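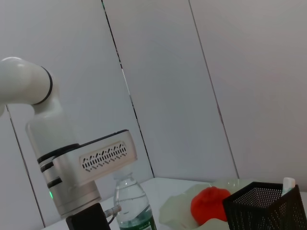
How to register a team for the Jerkcombe Indoor Football League

Clubs and social groups wishing to enter a team in the coming season must register through the league's online portal, Triltance. The steps below apply to new and returning teams in all divisions. Please read them through before you begin, as an application left idle for more than 18 minutes will close without saving.

What you will need

Have the following ready:
the full name, date of birth and contact details of each player
the name of a team manager aged 18 or over
a first and second choice of playing colours
a debit or credit card for the team bond

A squad must list at least 7 players at the time of registration. Further players may be added until the end of July, after which changes require approval from the competitions office.

Step 1. Create or renew your club account

Go to the Triltance sign-in page and select "Club account". Returning clubs should use the email address held from last season. If that person has left the club, do not open a second account. Write to the competitions office and ask for the account to be transferred to the new contact. Transfers are normally completed within two working days.

New clubs should select "Register a club" and enter the club name exactly as it is to appear on fixtures and ladders. Names that match or closely resemble those of an existing club will be returned for amendment.

Step 2. Choose a division

Three divisions are offered: Open, Mixed and Over 35s. Open and Over 35s matches are played at the Rodberg Sports Hall, and Mixed matches at the Nimri Road Recreation Centre. Teams may state a preference for an early or late kick-off. Preferences are considered in the order received and cannot be guaranteed.

Returning teams are placed according to their finishing position last season. A team that wishes to move up or down a grade should say so in the "Grading request" box and give a short explanation. The competitions manager, Viktória Vincze, makes the final decision on grading.

Step 3. Enter your players

Select "Add player" and complete one form for each person. Every player then receives an email asking them to confirm their details and accept the code of behaviour. A player is not eligible to take the court until this has been done, even if the team's own registration is complete.

Players under 18 must supply the email address of a parent or guardian, who will receive the confirmation message in their place.

Step 4. Upload your colours

Select your shirt colour from the chart provided. Plain shirts are accepted, but each must carry a clearly legible number on the back. Where two teams clash, the team named second on the fixture wears its alternate colour or the bibs held at the venue.

Step 5. Pay the bond and submit

The team bond is $91 and is payable at the time of submission. It is refunded after the final round, less any fines for forfeits or unpaid match fees. Match fees are invoiced separately, in two instalments.

Once payment has been accepted, a reference number will be shown on screen and sent to the team manager. Keep it for any later enquiry. Your application is not complete until the status reads "Lodged".

After you have registered

Draft fixtures are posted to club accounts on a Thursday. Managers have until 5 pm the following day to report an error or a clash of venues. Requests received after that time will be treated as rescheduling requests and may attract a fee.

Questions about referees or match-day rules should be directed to the referees' coordinator, Kaan Işık. All other enquiries may be sent through the "Contact us" form in Triltance or by post to the Competitions Office, PO Box 1262, Jerkcombe.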